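Notes from the Upstairs Room

A few of you wrote in after the April newsletter to ask how the seat cushions were coming along, and I have been meaning to give you a proper answer ever since. So pour yourself something and get comfortable, because this one runs on a bit.

For anyone who has joined us lately, Plirnenine has been mending and re-covering household things in the old Rosenthal building since 1971. We started with lampshades, if you can believe it, and drifted into upholstery by way of one very stubborn piano stool. These days seat pads are easily half of what comes up the stairs, and I am always happy to see them. A cushion is such a humble thing to care about! You sit on it every day and never give it a thought, and then one morning the filling has gone flat and your back lets you know all about it for the rest of the week.

When we put out the call in winter, I expected a handful. We ended up with 32, which filled the shelf, then the other shelf, and then the bench in the hallway where people used to be able to sit down. They came from kitchen chairs and window seats and one rather grand rocking chair. Some only needed a good brushing and an airing. Others had to be opened right up, and it is a curious feeling to unzip somebody's cushion and find a hairpin, a bus ticket and the missing piece from a jigsaw puzzle. We put everything we find into a little envelope and send it home with the cushion.

The question I get asked most is whether a zipper is worth the bother. My answer is yes, nearly every time. A cover that is sewn shut looks lovely on the first day, but you will be sorry when the coffee goes over. If you are buying a new pad, or making one, look for a zipper along one side, and give it a slow pull all the way open and all the way closed before you decide. If it catches, rub a bit of candle wax along the teeth and try again. That cures most of them, and for the ones it doesn't cure, bring it in and we will have a look.

A word about quilted fabric, too. I love it, the dark grays especially, because it forgives so much, but it does hold on to lint and crumbs like nothing else. Go over it with a soft brush in one direction, then again the other way, before you even think about getting it damp. If the surface has gone a little fuzzy, please leave the razor in the bathroom. I have seen what a razor does to quilting stitches, and I still think about it sometimes. A fabric comb is gentler, and Bukis on the ground floor keeps them by the register.

Filling is the other half of the story. Brikeck has been supplying ours for a good while, and they cut it to whatever shape we trace out for them, rounded corners and all. If you want to refill a pad at home, trace the old one onto newspaper first and write "front" on the front edge. You would be amazed how many seat pads look the same both ways around until you try to get the cover back on. When the new filling is in, leave the pad out on a table overnight and let it settle before you judge it. It always looks too plump at first, and I have talked more than one person out of pulling half of it straight back out.

We have room for 15 more pads in the next round, and the price is the same as last time. Please write your name on a piece of masking tape and stick it to the underside, as three of the last batch came in with no name at all and I had to do some detective work over the telephone. Drop-off is any afternoon until 3, at the side door. The front bell has given up again, so knock loudly — or just holler up the stairs, we are used to it.

And thank you to whoever left the lemon cake. The plate is washed and waiting for you on the windowsill.
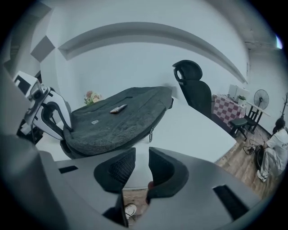
A dark gray seat pad on the white table, zipper pull at the front, with a few flowers behind.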